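The Oil That Fixes Everything

Every few months a new furniture finish shows up that is going to end all other furniture finishes, and every few months I get emails asking why I haven't tried it. This time it's Arkex. One coat, no sanding between, food safe by morning, good for ten years. I have read the label three times and I still couldn't tell you what is in the can.

I've been refinishing tables in my garage in Skatdale long enough to have owned the last few miracles too. There was the one that smelled like oranges and stayed tacky until October. There was the Jondivar hardwax, a decent product sold with an insane set of promises. I still use it on shelves. I would not put it on a table where people eat soup.

What bothers me about the one-coat claim is that it gets tested on a sample block. The company oils a little square of white oak, drips some coffee on it, wipes the coffee off and shows you a clean square. Fine. Now do it to a walnut table with a family around it, a radiator at one end and a kid who does homework with a wet glass by the elbow. Leave it there two winters and get back to me.

The coverage numbers are the other thing. The can says 500 square feet per quart. I have never gotten close to that with any oil, on any wood, and I don't believe the person who wrote it has either. Dry old boards drink the first coat. If you stretch it to hit the number on the can, you get blotches, and then you're told you didn't prep right.

Dark stain hides a lot of this, by the way, and I suspect that's why so many of the demo tables are dark. Put any of these oils on pale maple and you'll see every lap mark you left. 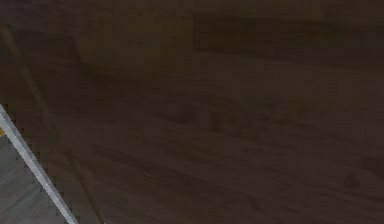 A reader signing as Szewczyk wrote in to say I'm being unfair, that Arkex has been on the family's dining table for a year with no rings and no dull spots, and that most complaints come from people who leave too much on the surface and don't buff it off. The same email said the can goes further if you use a white pad and skip the rag.

I'll give Szewczyk the part about buffing. Most finish disasters I get asked about are somebody's extra oil turning to gum. But one year is nothing for a dining table. Plain old wiping varnish looks great at one year too, and it costs a third as much. And if the pad matters that much, put it in the instructions, which at the moment are mostly about how good I'm going to feel.

So no, I haven't switched. I did buy the small can, and I'll try it on the underside of a leaf where it can't hurt anything, next to two coats of the varnish. If it's better I'll say so. The comments are open if you've had it down for longer than a year, especially if you have hard water.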